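Cladel Transfer Rumours, release 2

What's in it
3,000 transfer rumours from local football, copied from match programmes, message boards and the Edville club newsletter. Each row has the player, the club he was said to be leaving, the club he was said to be joining, and what became of it. So far 214 came true. The rest kept us entertained.

Columns
player, from_club, to_club, source, month, outcome
Outcome is one of: signed, stayed, retired, unknown. A player who signed and was back by Friday counts as signed. Deming Jia disagrees and has his own branch.

Known problems
Javier is a club in this data and also a left back. We have tried to keep them apart.
The November rows lean heavily on one message board, where 18 posters agreed with each other a great deal.
Fees are left out - most were given in rounds of drinks.

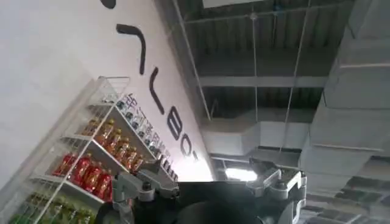 Loading
Plain CSV, commas, one header line. The Grornix script in tools/ will merge the two releases, slowly.

Corrections
Send them to Sajib Bhattacharjee with a source. "My cousin plays there" goes in the source column as written.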